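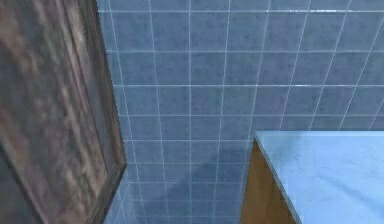
# Horine Furniture Wax for Dark Wood

I make this wax in Prerkville, in a building that used to sell lawnmowers, and I've been making it long enough that my own front door has more of it on than paint. It's a soft paste for dark, old, tired wood. Doors mostly, but also dressers, table legs, stair rails, picture rails and that one bookcase everybody inherits. If you've got a tall paneled door with blotchy grain and pale smears down the middle of the panel, you're pretty much the person I had in mind.

Comes in a 400 ml tin with a push-down lid. Three shades, one scent (it smells like beeswax and a bit of orange, and it fades overnight).

## What's in it

Beeswax, carnauba wax, orange oil, a little linseed oil and pigment. No silicone! I get asked about that a lot, mostly by people who have tried to refinish a table that somebody sprayed with silicone polish for years. It's miserable work, the new finish beads up into little craters and you end up sanding half the thing away. You can refinish over my wax later on once you've cleaned it off with mineral spirits.

The carnauba is what makes it buff up hard. An earlier batch had less of it and felt lovely going on, but it stayed a bit tacky in summer and picked up every dog hair in the house. So now there's more, and you have to rub a little harder. Sorry about your elbow.

## Shades

**Walnut** — a middle brown, slightly warm. This is the one I'd buy first if you're not sure.

**Smoke** — gray-brown, for wood that has gone cool or purplish with age. Good on old stained oak that looks wrong next to anything orange. It was called Driftwood for a while and the labels on a few tins still say so. Same stuff.

**Black Tea** — very dark. It settles into carved bits and the corners of molding, and it will make pale scratches almost vanish. It'll also make a pale door look dirty, so please don't put it on pine and then write to me.

Shades are pigment in wax, so they tint and don't stain. They'll even out a blotchy panel somewhat, but they can't turn a light door into a dark one. If the finish has gone completely and you're down to bare wood, stain first and wax after.

## How I use it on a door

Doors are my favorite thing to wax and also the thing people get wrong, usually by using too much. One tin does a lot of doors. My way goes like this:

1. Dust it, including the top edge, which will be disgusting. Then wipe it down with a barely damp cloth and let it dry overnight if you can stand to wait.
2. Do the recessed panels first. Take a bit of wax the size of a hazelnut on a folded cotton rag and work it in with the grain.
3. Molding next, with an old toothbrush or a Stostus stub brush (I sell those too, see further down). Go easy in the corners. Wax that piles up in there dries into a whitish crust and you'll be picking at it with a toothpick.
4. Then the flat outer parts, top to bottom.
5. Leave it for 23 minutes. I know that's a silly number. I timed it with a kitchen timer over one very dull weekend, and it's when the wax goes from shiny to hazy in my workshop, so that's what went on the label. Give it longer if your house is chilly.
6. Buff with a clean cloth, and then go back over it with another clean cloth, because the first one is full of wax by now.

If you want it shinier, do a second thin coat the next day. A thick first coat won't get you there, it just smears.

## Doors next to tile

This comes up so often with bathroom and kitchen doors that I've given it a section. Wax gets on tile. It wipes off glazed tile with a drop of dish soap and warm water, easy, but grout drinks it up, especially the tinted shades, and Black Tea on white grout is a sad sight. Run painter's tape down the edge of the wall before you start. Take it off before you buff, while the wax is still hazy, or it pulls a ragged line.

Steam is the other thing. The wax is fine with ordinary bathroom damp, but a door that gets splashed directly (say it opens right beside the tub) really wants varnish. Wax over varnish is great. Wax on its own there will go cloudy by September if you put it on in spring.

## Where not to use it

- Floors. It's slippery! My socks and I found out on the landing.
- Cutting boards, or anything else you eat off. The pigment isn't food grade.
- Outdoor furniture. The sun softens it and then the pollen arrives.
- Anything painted with chalk paint, unless you've tried a hidden corner first.

## Sizes and bits

| Item | Details |
|---|---|
| Wax, standard tin | 400 ml, all shades |
| Wax, sample pot | 60 ml, all shades |
| Stostus stub brush | Short natural bristle, beech handle |
| Steinarsdóttir buffing cloth | Brushed cotton, washable, undyed |

The sample pot is enough for one side of a door, so it's a decent way to check the color. Wash the buffing cloth by itself and skip the fabric softener.

**Please read this bit:** rags with linseed oil in them can heat up and catch fire if you leave them balled up. Spread them flat outside to dry, or drop them in a metal can of water with a lid on. I mean it, every time, even if you only used a dab.

## Shipping and so on

I pour 500 tins at a time, and when a shade runs out it's usually back in a couple of weeks. You can order while it's out of stock, it just waits in line. Tins go by ground mail only on account of the orange oil, and I can't ship outside the country for the same reason.

If the wax arrives soft from a hot truck, leave it somewhere cool overnight with the lid on and it'll set up again. It may look grainy on top afterward. That's the beeswax, and it rubs out smooth on the cloth.

Unopened tins can come back within 60 days. Opened ones too, if the shade is wrong and you've only used a little — write to me first and I'll send you the address, since the lawnmower building's mailbox is still out front and isn't mine.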